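He pasado la tarde en la jornada de puertas abiertas de Jeteven y vengo con más dudas de las que llevaba. Hilo, que en el autobús de vuelta tengo tiempo.

Para situar: enseñan Morus, su programa de "tareas domésticas aprendidas". La promesa del folleto es que un brazo te hará la cama. No pone cuándo. Lo he mirado por las dos caras.

Nos recibe Kieran Mulcahy, el de comunicación, con una presentación de 35 diapositivas. En la cuarta ya había salido la palabra "revolución". Yo había venido a ver sábanas.

Primera pregunta de la sala, de una señora de la segunda fila: ¿y cuánto tarda? Respuesta: "depende de la cama". Risas. La señora no se rio y yo tampoco.

Lo que más me interesaba era la parte sin brazo: una persona con una pinza de mano va haciendo la tarea y de ahí sale el material con el que luego entrenan. Tiene su gracia que lo más convincente de una jornada de robots sea alguien haciendo una cama.

Y ojo, que la tela es difícil de verdad. Una caja es una caja la cojas por donde la cojas. Una sábana cambia de forma cada vez que la tocas. Eso lo explicó muy bien Anežka Vlček, que lleva la parte técnica y fue la única que no usó el micrófono para vender nada.

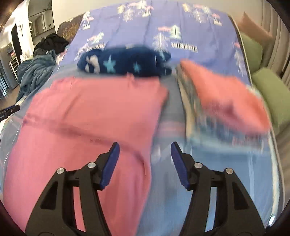
La pinza de Morus sobre la cama: dos telas rosas, una de ellas en pleno vuelo, y la sábana azul claro asomando entre ambas.

Fijaos en las almohadillas azules de los dedos, una frente a otra. Pregunté si el material importa mucho para agarrar tela fina. Me dijeron que "se está iterando". Apuntado queda.

Punto a favor: al menos no es la típica cama de catálogo, blanca y sin una arruga. Edredón lila con pinos, manta azul marino con estrellas, montones de tela y ropa al lado. Se parece bastante más a mi casa que los vídeos de la competencia.

Punto en contra: le pregunté a Mulcahy en cuántas casas distintas han grabado. Me dio el número de sesiones, 62. Repetí la pregunta. Me repitió el número. Sesenta y dos sesiones pueden ser sesenta y dos casas o el mismo dormitorio hasta aburrirlo, y la diferencia es enorme.

Luego vino la gráfica. Un 56 % de éxito en "extender prenda". Pregunto qué cuenta como éxito y resulta que las esquinas pueden quedar a un palmo de su sitio. Con ese criterio mi hijo pequeño hace la cama todas las mañanas.

¿El 56 sobre cuántos intentos? Sobre 100. Vale, por lo menos eso lo contestaron a la primera. ¿Con la misma tela? "Con telas parecidas." Ahí ya cerré la libreta un rato.

Turno del brazo, a las cinco y cuarto. Una toalla, una mesa lisa, luz perfecta. La dobló por la mitad. Segundo intento: la pellizcó por el centro, la levantó y se quedó pensando. Rostislav Kollár, el operador, la recolocó a mano y seguimos. Aplauso generoso del público.

No me río del fallo, que conste. Me molesta que en el folleto aparezca un dormitorio entero y en directo haya una toalla. Si estáis en la fase de la toalla, poned una toalla en la portada y tan amigos.

Vlček, a la salida, cuando le pregunté por una cama de matrimonio con bajera ajustable: "Uf, la bajera". Es la respuesta más seria que me he llevado de todo el día y le compraría a ella cualquier cosa antes que a su departamento comercial.

Dicen que en agosto habrá otra demostración, ya con funda nórdica. He pedido por escrito tres cosas: número de viviendas, definición de éxito y que nos dejen llevar la ropa de cama de casa. A lo primero y a lo segundo, "lo consultamos". A lo tercero, cara de susto.

Si voy, llevo la bajera de noventa que encogió en la secadora. Ya os contaré.

Edito para los que preguntáis: la entrada era gratis, no me ha pagado nadie y el café estaba bien. Las galletas, regular.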